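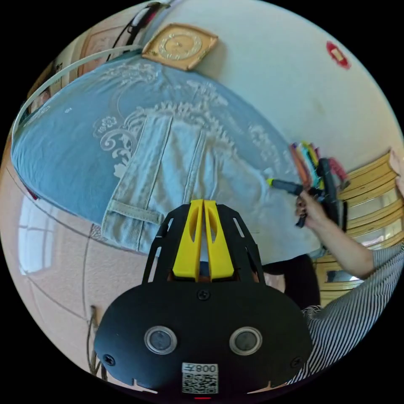
Do the ironing first and the pens never bite properly, one of the June group told us, so could we please say something about when in the order the marking comes? Good question, and it has changed the way this handout is laid out. Marking now comes before pressing and before folding.

Reading time: 3 min

Search this site
Enter keywords
Go

Pravholm Evening Classes
Care of Everyday Clothes, Handout 16: Marking, Folding, Smoothing

1. Marking denim

Denim is a lovely cloth to practise on. It lies flat, it doesn't slide about, and a pale wash shows every colour. Spread the jeans on a covered table with the back pocket up and work on one area at a time. Keep the whole set of pens standing within reach of your drawing hand, or you will spend the evening leaning across your own work.

Try each pen on an inside seam allowance first. Some colours spread on thin cotton and stay crisp on denim — yellows and light greens are worth testing twice, as they can vanish on a faded leg. Keep clear of double stitching until your hand is steady. The Itard sheet (ask at the desk in Room 501) has outlines you can trace.

2. Folding trousers

Start from the legs and leave the waistband till last. Most of us were taught the other way round, and it does work, but the pockets drag everything out of line.
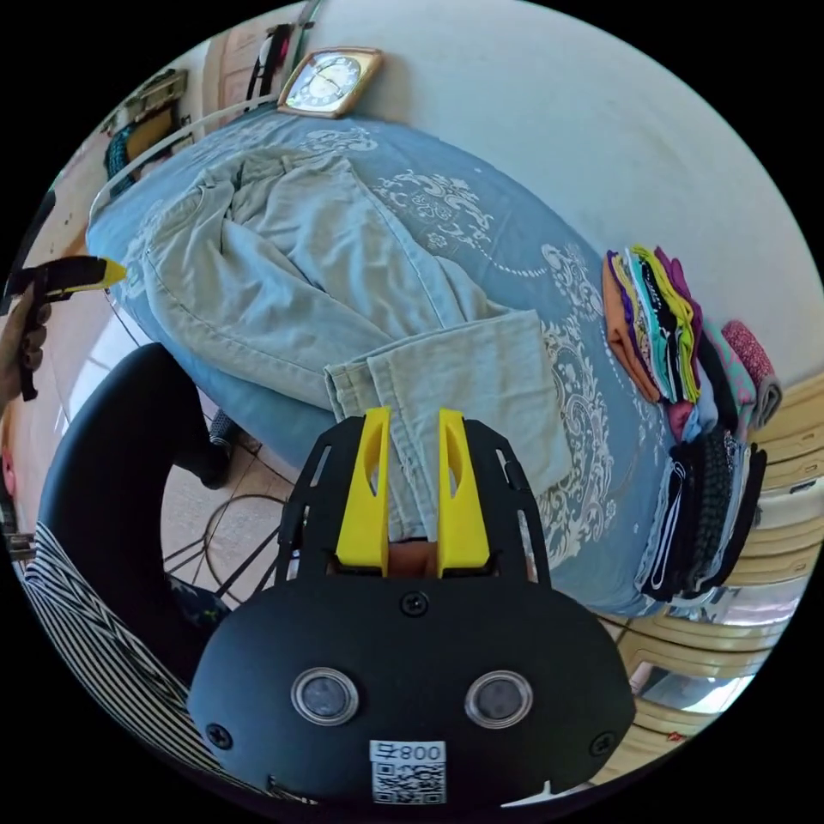 A bed is the best folding surface most homes have, and I will happily argue the point with anyone who swears by the kitchen table! You can lay a garment out at full length and still have a side free for the finished pile. Pale green trousers like these are a good case for going back to the top: the cuffs are folded, but the waistband and pockets are still bunched, and that is where I would put my hands next. Shake the waist out, push the pocket bags flat from the inside, bring one leg over the other, then fold towards the waist.

Shirts go in one stack and dark things in another. Rolled garments sit at the outside edge, otherwise they tip the stack over.

Weights: 100 per cent cotton holds a crease longest. Blends spring back, so fold those once more than you think you need.

3. Smoothing and pinching up cloth

Large cloths want a different touch. Take a small pinch, lift, let the weight of the cloth pull it straight, and lower it again. Don't tug sideways, especially across a printed pattern, where you see every skewed line. I love this part of the course — it takes a minute to learn and you use it on everything from bedspreads to curtains. 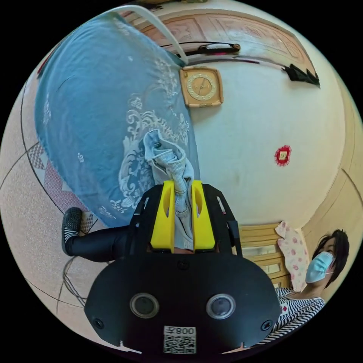
Fig. 3. Light blue-grey fabric pinched up into a twisted fold.

Practice for next time: one pair of jeans, one pair of trousers, one large cloth. Try the pinch in three different places on the large cloth and note where it hangs straightest. Bring your Chowdary workbook, open at page 27, with the fabric table filled in.

Related handouts
Reading a care label
Pressing without shine
The Zoltard fold for fitted sheets
Storing winter knits
Fabric pens: washing and fading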